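News > Business > Workplace

Kedora's office staff wear the cubes now, robots to follow

Kedora, the office-fitting firm with 71 people on its books, has spent the summer having some of them open drawers for a computer. Staff who sign up strap a marker cube to each hand and go through everyday jobs while their movements are recorded. The recordings go to Kellanus, which wants to sell a machine that tidies and restocks offices overnight.

Management calls it a chance for workers to "shape the tools they will use." Whether they will be using the tools or making way for them is a question the company did not answer when we asked in August.

"Nobody is losing a job over a drawer," said Yee-man Chou, who runs operations. Pressed on whether that was a promise in writing, she said it was too early for that kind of document. 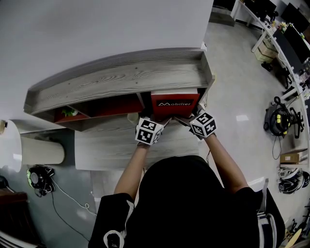
Siu-fong Cheung has done six sessions. She gets a small bonus for each one and says the work is easy, if dull. Her complaint is with the regular job, which waits for her. "I open and shut things all morning and my orders are still sitting there at lunch," she said. Her team has not been given extra help.

Kwok-wai Yip, who restocks supplies on the early shift, has not signed up. He read the consent form twice and could find no line on who keeps the recordings if he leaves. Kellanus says they are stored without names. It would not say for how long.

The target is 100 hours of recordings before a first trial. Kellanus has not named a date for that trial, or a price, and it declined to show us a machine doing the work unaided.

Bernadette Bouvier, who advises the staff on contracts, wants the bonus replaced with regular paid time and a say in where the machines go. "They are teaching a skill - they should be paid as teachers," she said. Talks are due to resume next month.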